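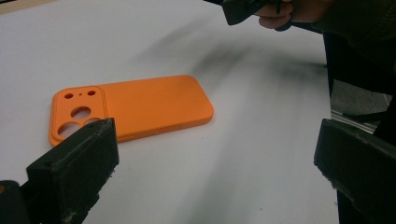

Orange phone case, face-down on a white tabletop.

FOR IMMEDIATE RELEASE
19 Jul 2020

Brikitz finishes its first long film, the hand-drawn elevator comedy "Lo Presti," and it's coming to Kisine

Hello, everybody on the press list, and hello to the people who got added to the press list because they once replied to one of my emails. Bram Cuypers writing. I run the animation studio Brikitz with Jasper Mulder, and I get to tell you that "Lo Presti" is done. Picture locked, sound mixed, credits spelled correctly (we think, my aunt is still checking). It will be on Kisine this fall, in English, with subtitles, and I'm so happy I've been typing this with the wrong glasses on.

What is it? "Lo Presti" is a 46-minute animated film about an elevator mechanic who gets called to a big old hotel on the last night before it closes for good. She's supposed to shut down one car and go home. The car has other ideas and keeps stopping at floors where there are still guests who don't want to leave, and she ends up carrying a lot of luggage. It's a comedy for most of the way, there's a chase involving a breakfast trolley, and then there's a stretch on the roof that made our composer go very quiet on the call. I'd say it's fine for kids who can sit through a slow part. One joke on the laundry floor will go over their heads, and parents can write to me about it.

I should say how we got to a film this length, as most of you know us for the shorts. We made little things for years, mostly two or three minutes long, mostly about animals with jobs. Jasper had a drawing on his wall of a woman in overalls holding a door open with one boot, and every time we finished a short I'd look at it and ask who she was. He always said "Lo Presti," and nothing else, like that settled it. Eventually I wrote four pages to find out for myself. He read them on the train, missed his stop, and called me from a platform two towns over to say the ending was wrong. He was right about the ending. That was 3 years ago.

The whole thing is drawn by hand. We used pencil for the characters and gouache for the backgrounds, and the hotel alone took 2,180 paintings, many of them of wallpaper. I love wallpaper now. I didn't use to have an opinion. Each floor of the hotel got its own pattern, and the pattern gets a bit more worn the higher up you go, so if you lose track of where she is in the building you can look behind her head. I'm told by test viewers that they didn't notice this at all, but that they also never got lost, so I'm calling it a win!

And now for the part I know some of you will want for a headline. There are 18 hidden gags in "Lo Presti" that refer back to our old shorts. The otter who works at the bank is in there. The goose from the parking garage is in there, and she's having a much better night than she had in her own film. Some of them are easy and sit right in the lobby. Others are up for less than a second, and a couple are only in the sound, so you'd need to know the old films pretty well and have decent headphones on. Jasper hid one from me. He did it during the last week of cleanup, told me it was in there, and won't say where, and I've watched the film so many times that I honestly can't see it anymore as a film, I only see places where a goat might be standing.
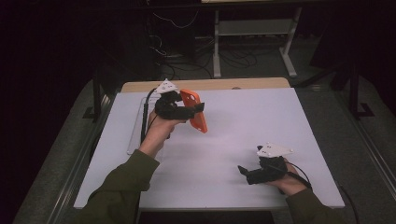
Anyway, whoever finds that one first gets the original painting of the sixth-floor hallway, framed, mailed to them at our cost. Send your guess to the studio through the contact page. One guess per person, please. My kids are not allowed to enter and they've already complained.

A word on the sound, which we did with Rornine. They're a small mixing house and they treated our elevator like a lead actor. It has a voice, sort of. It's made of cables and bearings and an old dumbwaiter that one of their engineers recorded in a relative's restaurant before opening time. There's no dialogue at all for the first stretch of the film, so the building has to do the talking, and I remember sitting with the first rough mix in May, by myself at home with the curtains shut, and laughing out loud at a door. It was just a door closing! The timing was so snotty. I called Jasper and played it to him over the phone and he laughed too, though he said later the line was bad and he was being polite.

May was also when we had to change how we worked, like everyone. Our last batch of scenes was finished with people at their own kitchen tables, passing scans back and forth and holding drawings up to their webcams. I won't pretend that was fun. You miss a lot when you can't lean over someone's shoulder. The roof sequence came out of those weeks, though, and it's quieter than the one we'd boarded. The original had fireworks. Jasper took them out one evening without asking me, sent me the scene with only the wind and the hotel sign buzzing, and I had a whole angry email written before I got to the end of the clip. I never sent it. The fireworks will be in the extras so you can judge for yourselves.

Here's Jasper, who hates giving quotes and was made to give one:

"I wanted to draw someone who is good at her job and tired. That was the idea. Bram added the trolley. I'm glad he added the trolley. Please watch it with the lights off, because I painted the dark parts very carefully and a lamp will ruin them."

I agree with him about the lights.

Why Kisine? We talked to a few places, and some of them were very nice about the film and then asked if it could be half as long, or twice as long. It's an awkward length, I know. You can't really sell a theater ticket for it and it's too big to go in front of something else. Kisine shows things at whatever length they happen to be, and they're putting the old Brikitz shorts up alongside it, cleaned up from our original files, so people who've never heard of us can go meet the goose first. They also let us keep our end credits running in full, with the music, and nothing popping up over them. I asked about that in our very first call, before I asked about money, and Jasper kicked me under the table.

The exact day in the fall isn't fixed yet. I'd rather tell you nothing than tell you a date and have to write you again to take it back. When we have it, this same list gets it before anyone else.

For those of you who write about film for a living, screeners are ready now. They're a private link with a password, no watermark across the middle of the picture, and you can watch as many times as you want. I only ask that you don't give away who's in the room at the very top of the hotel. You can write about the goose all you like. Stills, a poster and a short clip of the trolley chase are in the press folder, and if you need something larger for print, ask and I'll scan it again.

Jasper and I are both available for interviews by phone or video. I'm good in the mornings. Jasper is good in the late afternoon and should be asked about paint. If you want to talk to the people at Rornine about the elevator, I'll put you in touch, and you should clear some time, they have a lot to say about bearings.

About Brikitz
Brikitz is an independent studio run by Bram Cuypers and Jasper Mulder, making hand-drawn animated films. "Lo Presti" is its first film longer than a short.

About the film
Title: Lo Presti
Running time: 46 minutes
Directed by: Bram Cuypers and Jasper Mulder
Written by: Bram Cuypers
Art direction and backgrounds: Jasper Mulder
Sound mix: Rornine
Streaming: Kisine, fall 2020

Press contact
Bram Cuypers, Brikitz, through the press form on our site. Put "Lo Presti" in the subject line or it goes in with the invoices.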